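工单 282:腕部相机取流中断,夹爪到位信号丢失
项目:Dolto 夹爪选型对比
状态:处理中(等待复测)
优先级:中
提交人:Yoon-hee Yook
处理人:Nomvula Mthembu
创建日期:4月23日 星期二

一、问题描述

Flornia 控制器带 Lai 夹爪跑取杯流程,夹爪闭合后控制器偶发收不到“到位”信号,流程停在等待状态,30 秒超时后报 E-GRIP-TO。同一时段腕部相机取流中断,重连后恢复。换 Cindness 夹爪后同样的流程没有报过这个错。

昨晚连续运行的日志里,Lai 夹爪共报超时 9 次,全部发生在闭合动作,张开动作没有。相机断流也是 9 次,时间戳与超时一一对应,断流总是先出现。

二、环境

控制器:Flornia,固件为二月发布的版本,未打补丁
夹爪 A:Lai 两指,RS-485,24 V 供电
夹爪 B:Cindness 两指,RS-485,24 V 供电
相机:腕部安装,USB 3,线缆沿前臂外侧走,与夹爪供电线同一线束
流程脚本:dolto_cup_pick,两只夹爪共用,只改了行程和力的参数
指尖:Lai 一侧换过指尖垫,闭合零点在更换后重新标定过

三、复现步骤

1. 上电,等控制器自检结束。
2. 加载 dolto_cup_pick,选夹爪 A 参数组。
3. 力设定调到上限的 80%,速度 100%。
4. 循环运行,不需要放杯子,空夹也能出现。
5. 观察控制器日志中的 gripper/pos_reached 与相机节点的 frame_seq。

力设定降到 40% 时,跑了一个下午没有复现。速度单独降低影响不明显。

四、日志摘录

14:07:31.118 gripper cmd=close force=80 speed=100
14:07:31.402 cam_wrist frame_seq 跳变,丢帧
14:07:31.455 cam_wrist usb reset
14:07:31.460 rs485 crc error
14:07:31.512 rs485 crc error
14:07:31.566 rs485 retry 上限,放弃本次读取
14:07:33.090 cam_wrist stream restarted
14:08:01.119 E-GRIP-TO waiting pos_reached

闭合到末端时电机电流上升,接着相机掉线,再接着 485 校验错误。驱动放弃读取之后不再主动轮询状态字,所以夹爪即使已经到位,上层也不知道。手动发一次 read_status,返回值正常,到位标志为 1。

五、处理记录

[Mthembu] 先查 485 终端电阻。控制器端有,夹爪端没有。补上以后跑了两小时,仍报超时。终端电阻保留,不再拆。

[Mthembu] 换 USB 线。原线 3 米,换成 1.5 米带屏蔽的短线,临时从腕部直接垂下来接到旁边的笔记本。相机不再掉线,485 仍有零星 crc error,重试后能读到,没有触发超时。这条线只能在小范围动作时用,手腕转过去会绷住。

[Yook] 短线那组的力设定是多少?昨晚那批是 80。

[Mthembu] 80,没动。参数文件已附在工单里。

[Yook] 那供电呢?两只夹爪的峰值电流不一样,Lai 的大一些。我怀疑是 24 V 在闭合末端被拉下去。

[Mthembu] 示波器挂在夹爪接头处,闭合末端电压最低到 21.6 V,持续 40 毫秒左右恢复。Cindness 同样位置最低 23.1 V。控制器输出端两者都在 23.5 V 以上,压降主要在前臂这一段线和中间的转接头。

[Mthembu] 拆开转接头,有两根针接触松,其中一根是 24 V 回线。重新压接后最低电压回到 22.8 V。恢复原来的 3 米 USB 线,再跑,断流仍有,但从每小时一两次降到一晚上 2 次。

[Yook] 所以松针是一部分原因,线束耦合是另一部分。先别把工单关了。

[Mthembu] 同意。驱动放弃读取后不再轮询也要单独改,这个跟硬件无关,Cindness 只是没撞上。

六、临时措施

转接头已重新压接,另一只备用转接头也做了同样检查。
力设定暂时限制在 60%,对杯类工件够用。
驱动侧在 retry 上限后增加 200 毫秒延时,再补读一次状态字。改动只合到测试分支,没有合到主分支。
对比数据中,松针修复之前的 Lai 夹爪记录全部标为无效,不计入成功率统计。Cindness 的记录保留。

七、复测取图与标定核对 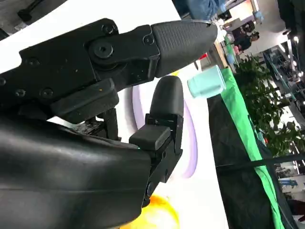 复测时触发点改为由腕部相机帧时间戳记录,闭合指令与帧序号写进同一行日志,事后对齐不再靠人工。相机视角要重新确认,因为夹爪本体占画面比例偏大,左侧大半都是夹爪,工件只剩右侧一块区域可用。薄荷绿的小杯在上侧指尖右边不远处,杯口朝向指尖,没有被手指挡住,这个相对位置可以用来检查检测框;白色台面上的淡紫色圆环被夹爪遮了一部分,不适合当标定参照。手指与本体相接处的绿色指示灯也在视野内,可以在这块区域加一个亮灭检测,作为断流前后夹爪供电是否掉过的旁证,采样率受帧率限制,几十毫秒的跌落不一定抓得到。背景里有人和货架,检测区域要裁掉右侧,否则走动会引起误检。

[Yook] 指示灯的检测先做成离线的,不要进控制回路。裁剪参数两只夹爪分开存,Cindness 的手指短,遮挡范围不同。

[Mthembu] 好,分开存,文件名沿用参数组的名字。

八、待办

1. USB 线与夹爪供电线分开走,供电线改到前臂内侧,换双绞。负责人 Mthembu。
2. 分线后力设定恢复 80%,连续跑一晚,Lai 和 Cindness 各一晚,脚本与速度不变。
3. 向 Lai 询问闭合末端的峰值电流和最低工作电压,手头的手册只给了额定值。负责人 Yook。
4. 驱动补读状态字的改动走代码评审,补一个模拟 crc error 的测试用例。
5. 更换指尖垫后的零点标定写入检查表,目前只在个人笔记里。

关闭条件:第 2 项两晚均无 E-GRIP-TO,且相机断流为零。若只剩相机断流,另开工单,本单改为关联。

九、补充

[Yook] 第 2 项开始前把控制器日志级别调到 debug,磁盘先清一下,上次写满以后后半夜的记录没了。

[Mthembu] 已清。日志改为按小时切分。双绞线还没到货,分线先等料。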